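search tips search this site Go

Loading the dishwasher for a learning robot: tips for recording good examples

If you are collecting examples so that a robot can learn a kitchen job, the dishwasher is a sensible place to start. The rack stays where you leave it, a mug is a forgiving shape, and you can do the same thing many times before lunch. Most of the trouble comes from how the kitchen is set up, so sort that out first.

Open the dishwasher and pull the lower rack out as far as it will go before you press record. Opening the door is a separate job and should have its own set of examples. We mixed the two at Drarnine and had to throw away 115 recordings.

Start with one mug and an empty rack. Bring it in slowly over the tines and let go only when it is resting on something. If you drop it from a height it may bounce into a good position, and the system will learn that dropping is fine.

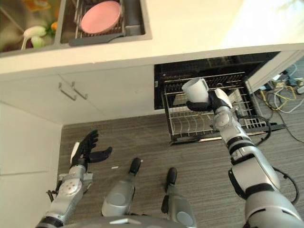
Dekotetti

Decide how the mug should end up and write it on a card next to the screen. Upside down, on its side, leaning to the left – any of these will do for a first set, but everyone who takes a turn at the controls has to use the same one. Two operators with different habits will give you a muddle that takes longer to clean up than to record again.

Keep your hand speed even. People rush the reach and then creep over the last few inches, and the finished movement looks nervous. Practise five or six times without recording.

Leave a few ordinary things in the sink. A plate in the drying rack or some toy vegetables in the basin will help later on, when the robot has to work in a kitchen that has been used. Move them between batches, never in the middle of one.

Let go, open the fingers fully and draw the hand back before you stop the recording. Cutting off at the moment of release is the most common fault I see. The system then has no idea what to do with its hand afterwards and tends to hover or grab the mug again.
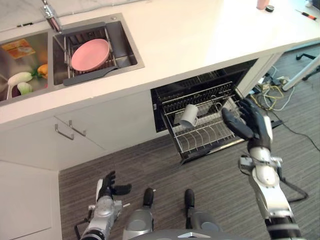 It also helps to keep the idle hand in the same sort of place each time. Half-open and well away from the rack is fine. If it wanders about, you are recording the wandering too.

Save the bad tries in a separate folder with a short note, such as "caught on tine" or "slipped at handle". Don't mix them in with the good ones. We use Jeltell for the labels but a spreadsheet does the job.

Stop after around 17 good runs and have a break. Tired operators get sloppy with the wrist, and it shows in the playback. Watch the whole batch through before starting the next, at normal speed.

Comments

trujillo_kitchen: Do you change mugs within a batch? We kept to one mug all week and it was hopeless with anything wider.

Dekotetti: One mug per batch, then swap. Do a wide one and a narrow one early on.

mopbucket: The card by the screen is a good idea. We had an argument about handles last Sunday.

gravyboat: Any advice for bowls? Ours keep sliding forward.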